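4.2 Folding on a crowded day: the printed T-shirt

Of the garments in the Probert set, the T-shirt with a printed front was the one we most looked forward to. It is the thing people fold most often at home, and it is wonderfully stubborn. A plain towel has four corners and two sides that look the same. A T-shirt has sleeves that wander, a neckline that never sits quite straight, and knit cloth that holds on to every small crease it picks up along the way. We logged 118 folds of printed shirts at the Plellham room, all following the order set out by Jenkins in the Briltach folding notes: lay flat, bring in the sides, turn up the hem.
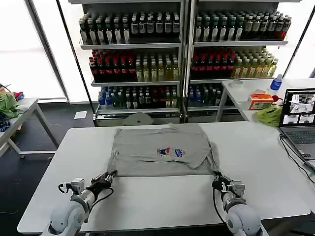

Laying flat deserves far more credit than it gets in written guides, most of which give it half a sentence! A shirt that starts out skewed stays skewed through every later step, and no amount of smoothing at the end will bring the edges back into line. The gray shirt, for instance, is held at its near corners and already makes a rough rectangle, yet its upper part is partly folded over and a diagonal crease crosses the right side. We scored this state as "open, not flat" and kept it apart from "flat" in all the tables. The print is a great help here, as its position gives a quick check on whether the body of the shirt is centered.

The side folds are where knit cloth shows its character. Pull too hard and the hem curls; pull too little and the sleeve stays behind. In the Rava scoring sheet we gave this step 13 points, more than any other, and we would do so again.

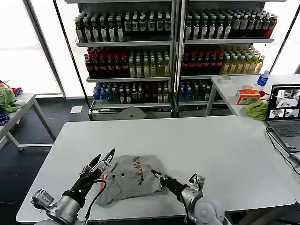
Figure 2. Gray printed T-shirt, folded and partly crumpled, with its lower portion over the front edge of the table.

A hem that hangs past the table edge was scored separately from creasing. Hanging cloth has weight, and that weight tugs at the layers still resting on the tabletop. Thin shirts suffer less from this than heavy ones, a pattern we had not expected and would love to see tested on a wider range of fabrics.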